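4. Setting up a new release

Read section 3 first if your label account has not been approved. You can fill in a release before approval, but Stosis will not send it to shops.

4.1 Before you start

Have these ready:
- the final masters, as WAV files
- the running order, with exact track titles
- the full names of everyone with a writing credit
- the catalogue number, if your label uses them

4.2 Creating the release

1. Sign in and choose Releases, then New release.
2. Pick Single, EP or Album. An album can hold up to 194 tracks, bonus tracks included.
3. Enter the artist name exactly as it appears on earlier releases. A missing full stop or a changed capital letter will create a second artist page.
4. Enter the title. If the album has no title yet, tick Title to follow and leave the box blank.
5. Type the catalogue number. Letters, numbers and hyphens only.
6. Click Save draft.

Note: A draft marked Title to follow can be shared with press contacts but cannot be opened for pre-order.

4.3 Adding the tracks

1. Open the draft and go to the Tracks tab.
2. Drag the WAV files into the upload box. Each file must be under 830 MB.
3. Wait for the bar beside each track to turn green. Do not close the window while files are uploading.
4. Drag the tracks into order. The number on the left changes as you move them.
5. Open each track in turn and add the writing credits. Shares must come to 100 per cent before the track will save.

For a track by two writers, the Credits tab would read:
Jelle Hendriks, words and music, 50
Amber Van den Broek, music, 50

Caution: Replacing a WAV file after the release has been sent to shops resets its play count in some of them. Listen to every track all the way through before you go on.

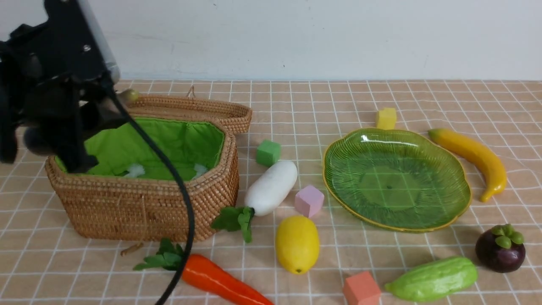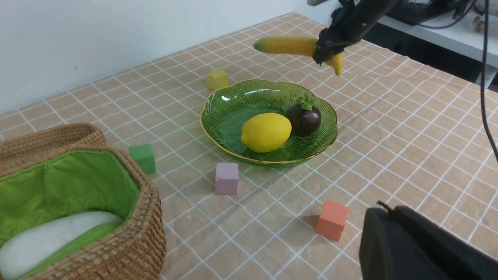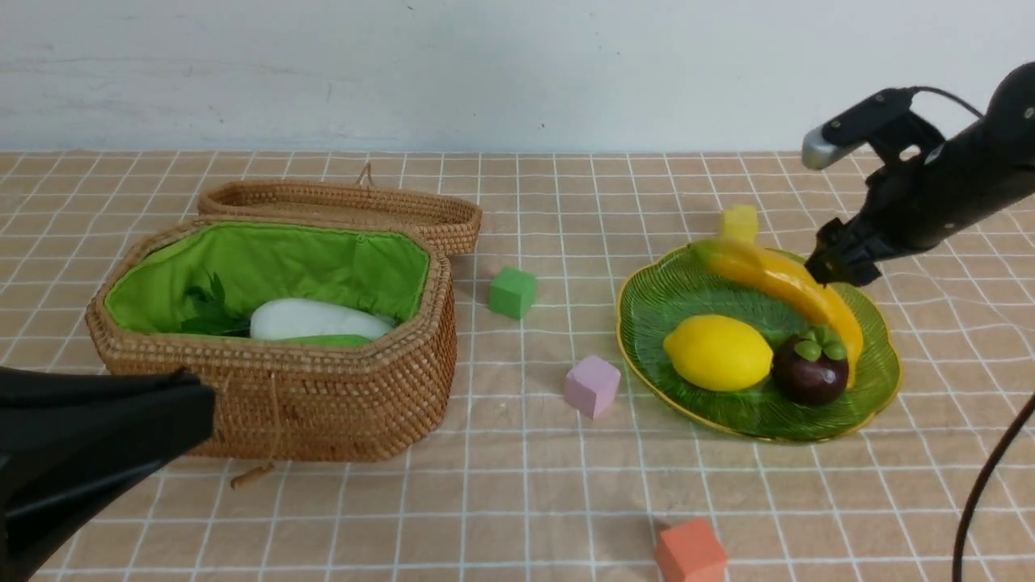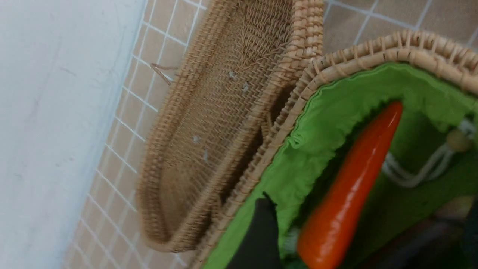
Second picture: toy banana and green glass bowl. First, third and fourth: the open woven basket.

4.4 Opening pre-orders

1. Go to the Dates tab and choose a release date. Allow at least four weeks.
2. Choose up to two tracks to be given out early to people who pre-order.
3. Set the price for each format. Vinyl and cassette need a stock figure as well; enter the number you have ordered from the pressing plant, less any promo copies. For a run of 200 with 12 kept back, enter 188.
4. Click Check release. Errors are shown in red and must be put right. Warnings are shown in amber and can be left.
5. Click Send for review.

Reviews are done by hand and usually take two working days. In November and December allow a week.

Note: Error 279 means that the artist name is already linked to another label. If the band has moved to you from elsewhere, ask the old label to release the name from its own account. If it no longer trades, write to support and attach the signed contract.

4.5 Changing the date later

The date can be moved back as often as you like until pre-orders open. After that it can be moved once, and everyone who has ordered is sent an email with the new date. To bring a date forward, contact support.

Go on to section 5 for press links and review copies.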